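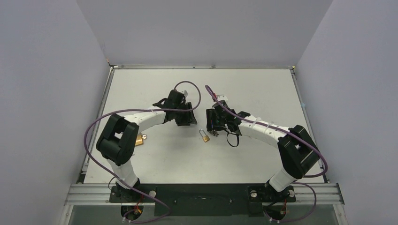 第2讲 挂锁:锁体、锁梁和里面那几颗小弹子
Brirkness 社区工坊 · 家用五金入门
讲义更新:2022-10-19

上一讲讲的是合页,有同学课后跟我说听得有点困(我看见了,后排睡着的那位我也看见了)。这一讲应该会好一些,挂锁是我自己最喜欢的一节!东西小,握在手里有分量,里面又有机关,拆开一把能琢磨一下午。

先把叫法统一一下,不然后面会乱。

锁体:下面那一块,弹子、锁芯都装在里面。
锁梁:上面那个弯成U形的杆,有人叫锁钩,有人叫锁鼻子。我讲课一律说锁梁。锁鼻子我留给门框上那个环用,大家记笔记的时候也请这么写。
锁梁净高:锁上以后,锁梁内侧最高点到锁体上沿的距离。
锁梁直径:杆子本身有多粗。
锁舌:藏在锁体里,横着卡进锁梁缺口的小零件,有的锁用钢珠代替。

一、为什么小挂锁老是金黄色的

黄铜嘛。黄铜好切削,钻孔钻得干净,弹子孔的精度容易做上去,还不长红锈。放在潮湿的地方会发暗,有时候起一层绿,擦一擦还能用。缺点是软,拿锉刀锉两下就有印子,所以别指望一把小铜锁替你挡住带着工具来的人。

也有假的。市面上有铁锁体外面镀一层黄的,看着一模一样,拿块磁铁试试就知道:铜不吸,铁吸。不过要贴着锁体下半部、离锁梁远一点试,锁梁多半是钢的,弹簧也可能是钢的,靠太近会骗到你。我第一次在 Trolside 的旧货摊上挑锁就是这么闹的笑话,举着磁铁跟摊主争了半天,人家那把是真铜。

二、锁梁为什么是银色的

锁梁要扛拉、扛剪,用铜就太软了,常见的是钢杆外面镀铬或者镀镍,所以一把锁上下两个颜色。好一点的锁梁做过淬火,杆身上常打着 HARDENED 字样,买的时候找一找。

锁梁的高矮怎么选,每期都有人问。高锁梁的好处是够得着:箱扣厚、链条粗、栅栏杆子宽,矮的根本套不进去。坏处也在这儿,露出来的杆子越长,钳子越好下口,撬棍也越好别。我的习惯是先量要穿过去的东西,能套上、手还转得开,就不再往高里买。工具箱、信报箱用高一点无所谓,院门我会选矮的、粗的。

三、里面怎么转起来的

弹子锁的道理讲一遍,请对着发的剖面图看。

锁芯是个能转的圆柱,外面套着不能转的壳,两边对着打了一排孔,每个孔里从上到下是弹簧、上弹子、下弹子。没插钥匙的时候,弹簧把上弹子往下压,压得它一半在壳里一半在锁芯里,锁芯就被别住了。插进钥匙,每个牙槽把下弹子顶到不同的高度,牙对了,上下弹子的接缝刚好全落在锁芯和壳的交界线上(这条线叫剪切线,要考,哦不对我们不考试,反正请记住)。这时锁芯能转,尾端带着锁舌缩回去,锁梁弹起来。

只要有一颗高了或者低了,就转不动。配出来的钥匙"插得进、拧不动",多数就是某个牙差了一点点。别使劲拧!钥匙断在里面比配一把新的麻烦多了。

顺便说密码挂锁。三位转轮,每位从0到9,一共1,000种组合,听着不少,有耐心的人坐下来一个个拨也拨得完。我们工坊柜子以前的号码是721,写在这里没关系,八月已经换掉了。

四、保养

锁芯发涩,先吹灰,再上一点石墨粉,插拔几次钥匙让它走匀。食用油千万别用,刚滴进去特别顺,过一阵子就粘灰结成泥。我收过一把 Zolel 的老铜锁,不知道前主人灌了什么,泡了一晚上清洗剂才把弹子倒出来。

锁梁根部的两个孔最容易进水,室外的锁尽量让钥匙孔朝下挂,雨季过后拿下来甩甩干。

不用的锁我建议开着放,钥匙用绳子拴在锁梁上。别嫌难看,我抽屉里躺着7把锁得好好的、钥匙全丢了的挂锁,都是当年嫌难看的结果。

五、课上练习

每人领一把练习锁,Ravn 工具盒两人合用一套。

先用卡尺量锁梁直径和净高,写在锁的小标签上,单位用毫米。然后用磁铁试锁体和锁梁,把结果也写上。接着插钥匙,慢慢转,体会锁梁弹起来之前手上那一下轻微的阻力。锁梁弹开以后看看缺口开在哪一侧,有的锁两侧都有,有的只有一侧。对着灯往梁孔里看,能看见锁舌或者钢珠。

拆锁芯的部分由我在前面演示,大家先别自己动手,弹簧很小,蹦到地上基本就归地板了。

带回家做的:找一把家里正在用的挂锁,量一量,再看看它锁着的那个搭扣是怎么固定的。螺丝头要是露在外面,锁再好也没什么用,人家把搭扣拧下来就行。下一讲讲搭扣,请把你看到的情况记两句带过来,有照片更好。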